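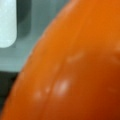
*An orange object, at very close range, from the wrist camera.*

## The arm was the easy part

The first budget for the kitchen bench at Skokholm had one line on it. The line said "arm." Nuria Aguirre, who wrote it, keeps a copy pinned over her desk, where other people might keep a picture of a dog they used to have.

Skokholm is a small lab with a modest aim. It wants a robot arm to put away toy groceries, move a toy carrot from one place to another and generally behave itself near a frying pan. To do that it needed equipment, and to get equipment it needed a spreadsheet, which by last December had grown to 387 rows. Aguirre can tell you what most of them are for. A few, she says, are for other rows.

"You think you're shopping for a robot," she told me. "You're shopping for a kitchen, a computer, a table and a very large bag of cable ties. The robot comes along with them."

I had gone to ask a simple question: what should a team with limited money buy first? I came away with a list of things you should have bought before that.

Start with the table. Arms are sold by reach and payload, and every brochure I was handed had a fine drawing of a half sphere showing everywhere the hand could go. The drawing leaves out the toaster oven. Once you add appliances, a cabinet and a stove, a good part of that half sphere is places the hand can go only once. Aguirre's advice is to tape the real layout onto the floor and walk around it with a broom handle before signing anything. She did this after signing. 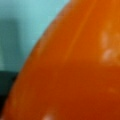
Then there are cameras. The quote from Flultley, the integrator that bid on the job, put a wrist camera under "accessories," next to the spare screws. Aguirre now budgets for it as if it were half the robot. A camera that rides on the hand gets closer to its subject than any product photographer would dare, and at that distance you find out a lot about focus. The specs will tell you the resolution in bold type. Look for the minimum focus distance, in the small type, and if it isn't there, call and ask. She called Flultley five times. On the fifth call she got someone who knew.

Lights came next, and they appeared in the first budget exactly nowhere. Shiny props throw back whatever you point at them. You can buy better lamps, or duller vegetables. The lab priced both.

The props deserve a section of their own, partly for what they did to the accounting department. Toy food is cheap, and this makes it nearly impossible to purchase. The university's ordering system, Nesetti, was built by people who had pictured someone buying a centrifuge. It has a code for centrifuges. It has no code for a pink frying pan, so the pan went in under "vessels, other," and came back with a request for its safety paperwork.

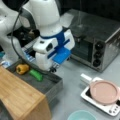

The full bill for props and small appliances came to $2,289, and getting it approved took 35 emails. Aguirre saved them all in a folder named "Pan." She points out that the arm itself, which cost many times more, went through on a single form and one phone call. Large numbers make people nod. Small numbers make them curious.

Her rule now is to buy props once, in bulk, with spares, and to write "test objects" on the form. She also buys two of anything the gripper will hold for a living. A second set of fingertips costs little when it ships with the first. Ordered alone, in a hurry, it costs a little more plus three weeks of everybody standing near the bench with their arms folded.

That last item is the one most planners miss. People are paid whether or not the arm moves. Siqueira, a supplier the lab considered and passed over, had a higher sticker price and a local repair shop. Aguirre went with the cheaper arm and a service contract that starts with putting it in a crate. Would she do it again? She thought about this for some time.

"I'd want to see the crate first," she said.

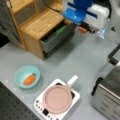 So here is the order she would spend in, if somebody handed her the money again. Table and mounting. Lights. Cameras, with one extra. Whatever the arm is supposed to handle, in duplicate. Storage for the recordings, then more storage. A month of somebody's wages for setting it all up, entered as a real cost with a real name beside it. After that, the arm – and she would take the plainer model if the fancier one ate the budget for spares.

She would also leave a tenth of the total unassigned, which finance offices dislike on principle. Her trick is to label it "integration." The word has never once been questioned. The pan, meanwhile, is still listed as pending.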